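**Shear pins keep firing early on a mid-power bird. Am I overthinking this?**

posted by Porker

I have a four-inch dual-deploy rocket, built from a Charpentier kit that I bought half finished from a man who had taken up sailing. Fiberglass airframe, plywood fins, a Danport altimeter in the bay. It has flown twice under my ownership. Both times the nose cone came off at apogee along with the drogue, which meant the main parachute opened at 2,705 feet and the whole business drifted over a road, a drainage ditch and a field belonging to someone who doesn't care for rocketry.

The altimeter log says the main charge fired when it was told to, down low. By then the main had been out for quite a while and was enjoying the view. So the electronics are fine, and the nose cone is leaving on its own when the drogue charge goes off at the other end.

I'm using 2 nylon shear pins in the nose cone, the small size. The club's range officer looked at them, said "hmm," and went to get a sandwich. I've read that I should add more pins, that I should use bigger pins, that I should use less powder at the drogue end, and that I should give up pins altogether and use masking tape like our grandfathers did. I would like to fly again in April without meeting the landowner a third time.

What would you change first?

---

**Eltetti**

You're not overthinking it. You have the most common dual-deploy problem there is, and at least you got the rocket back.

When the drogue charge fires, the two halves shoot apart until the shock cord runs out. Then everything stops very suddenly, except the nose cone, which is heavy and would like to keep going. The pins are the only thing holding it. If the yank is big enough, they shear, and the main follows the nose cone out like a dog through an open gate.

So there are two ways to fix it: a gentler yank, or a stronger grip. I'd do both, in this order.

1. Weigh the nose cone with everything that's bolted to it. People forget the tracker, the eyebolt and the lump of epoxy the last owner put in the tip for luck. Heavier nose, harder pull on the pins.

2. Lengthen the drogue shock cord. If it's shorter than three times the length of the rocket, that's your first suspect. I like closer to five. A long cord lets the pieces slow down in the air before they reach the end of it.

3. Check the drogue charge on the ground. A lot of folks pack a charge that throws the halves across the yard and are very proud of it. You want them to separate fully and flop. If your neighbor comes out to ask about the noise, that may be a bit much powder. Usual rules: eye protection, no one in front of or behind the tube, and leads long enough that you're standing well off to the side.

4. Drill a small vent hole in the payload section if the previous owner didn't. Air that was sealed in at ground level pushes on the nose cone all the way up, and your pins are already fighting that before the charge fires.
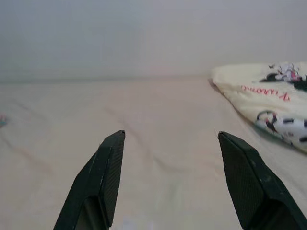 5. Only now add pins. Go from 2 to three, evenly spaced, same size. Then ground test the main charge again, as it now has more to break. Skip that step and you'll learn what it looks like when the main doesn't come out at all, and that one you'll find with a shovel.

One more thing. Look at the holes. On fiberglass the edge should be clean and sharp. On a used airframe they're often worn egg-shaped, and then the pins wobble and take the load crooked. If yours are sloppy, rotate the nose cone a little and drill fresh ones.

---

**rocketdad_in_law**

tape. two wraps. never had a problem

---

**Thibault Collet**

I agree with most of what Eltetti wrote, though I'd swap the vent hole and the cord. The vent takes five minutes and you can do it tonight. Cord has to be ordered, and then it arrives in a color you didn't want.

I'd also read the log again before cutting or drilling anything. The Danport unit records pressure all the way up, and if the main really came out at the same instant as the drogue, the descent rate changes right there and stays slow. If there's a stretch of fast descent first, even a second or 2, then the pins survived the first jolt and something else did them in. I had one where the drogue was tangled, the booster swung around underneath, and it tugged at the nose until the pins let go. I spent a month adding pins to that rocket. The fix was folding the drogue properly.

How is yours packed? If the drogue is crammed in on top of the charge with the cord stuffed wherever it would fit, start there. Z-fold the cord, a wrap of weak tape around each bundle, so the tape tears one bundle at a time and eats some of the energy. It looks fussy and it works.

On tape in place of pins: it's fine for small cardboard rockets. On a fiberglass nose cone with any weight in it, tape holds differently in the cold, in the sun, and depending on who wrapped it. Pins at least fail the same way each time.

---

**Porker**

Went and measured. The shock cord at the drogue end is barely longer than the rocket. The sailing man evidently liked things brisk. There is also no vent hole.

Log shows slow descent from the top, no fast stretch, so I think it's the plain yank and not a tangle. I'm getting a longer cord, drilling the vent and going to three pins, then testing both charges behind the garage. Will report back after the launch, or the landowner will.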